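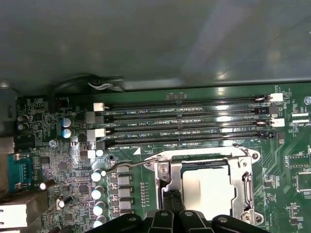 Department of Public Purchasing and Asset Management, Tultorance

4. Reasons for Early Retirement

Figure 2. Empty memory slots on the main board of a desktop computer, with the slot labels printed beside them.

The disposal records examined in Section 3 cover 1,130 desktop computers released by the Prieto and Murkley county offices. Each record carries a purchase date, a release date and a short statement of cause entered by the releasing office. Under the rules in force at both counties, a computer may be replaced after five years without further review. Release before that point requires a stated fault or a stated lack of capacity.

Early release was recorded for 144 machines. The most frequent entry was "slow," which the forms accept as a lack of capacity. Few of these entries say whether an increase in memory had been considered. The boards used in office desktops commonly leave room for added memory (see Figure 2), and the price of a module is small next to that of a new computer. The purchasing rules, however, place parts and whole machines under separate budget lines. An office with no money left for parts may still hold an approved allowance for replacement, and the records suggest that this allowance was used first.
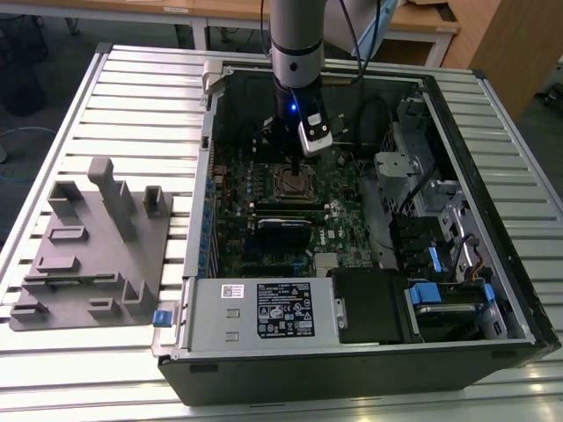 Ifeoma Chukwu, commenting on the May draft of this section, objected that the word "slow" covers too much to support a finding about memory. Old software, a crowded network and a failing disk may all lead a clerk to write the same word. The objection is accepted. We therefore treat the entry as a report of dissatisfaction and draw no conclusion from it about the condition of any part.

A narrower reading remains possible. Of the early releases, 137 were approved without a technician's note. The Murkley form has a box for such a note but does not require it, while the Prieto form has no box at all. Whatever the true cause of the slowness, the approving officer had no means of telling a machine that needed a part from one that needed to be replaced. 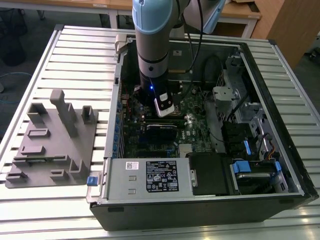

Requiring a note would only move the delay from one desk to another, Gus Szabo argued in a written reply to the two counties, and small offices would wait longest for a technician. He proposed instead that parts and replacements be paid from a single line, with the choice left to the office. The Gronora district has adopted a similar rule, but its records begin too late to be compared with ours.

The effect of the separate budget lines on machines kept beyond the replacement date is taken up in Section 5.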